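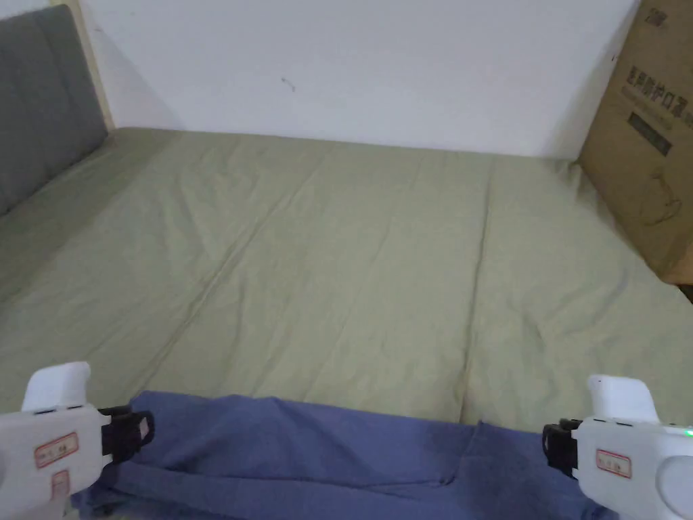
4.2 Athlete name and recall of the sponsor

The second test asked whether people who had watched a sponsored clip could later name the brand that paid for it. We used two clips of equal length. In the first, a well-known rower talked about training, sleep and travel, and the logo of Bimden, a seller of bed linen, came up in the closing seconds. In the second, the same script was read by an amateur rower from a club in Vuletley. The product category was fitted sheets (Figure 1), chosen because it has no strong tie to any one sport and because few of our respondents could name a linen brand before the study.

A total of 1,198 people watched one of the clips to the end. We dropped those who had skipped the recall question or answered it more than once, and drew 1,000 of the remaining answers at random, split evenly between the clips. Recall was asked 10 days after viewing. A brand name counted as correct if it was spelled closely enough that both coders accepted it without discussion. Answers that gave only the category, such as "sheets" or "something for the bedroom," were coded as partial and kept apart.

Viewers of the famous rower shared the clip more often. They also remembered the rower's name far better than viewers of the other clip did. Recall of Bimden, however, was slightly lower in this group. Many of the wrong answers named sportswear makers that had no part in the clip, and several named a drinks company that had sponsored the same rower in an earlier season. The amateur's viewers made fewer mistakes of this kind. When they were wrong, they mostly left the box blank.

We read this as a borrowing effect. A famous athlete already carries other sponsors in the viewer's memory, and a new one from an unrelated trade has to compete with them. Gorner, the agency that placed both clips, had expected the opposite result and had priced the first clip on that basis. The sharing figures on their own would have supported the price.
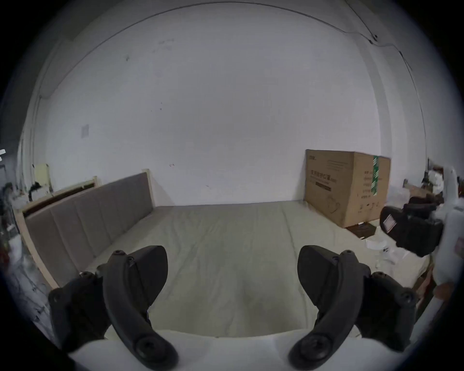 Folke Fjeld, commenting on an earlier draft, thought we had made too much of the gap. In his view a single showing is not how sponsors buy, and a viewer who meets the rower and the brand together over a full season would sort out the older sponsors in time. He also pointed out that the logo came late in both clips, when attention to a known face may already have dropped.

The first objection is fair, and our data cannot answer it. On the second, we reran the test with a smaller group, placing the logo at the start. Recall rose for both clips and the order between them stayed the same. The smaller group was recruited through a rowing newsletter, so its members may have known more about the sport's sponsors than the main sample did. Section 4.3 takes up prior knowledge of the sport as a separate variable.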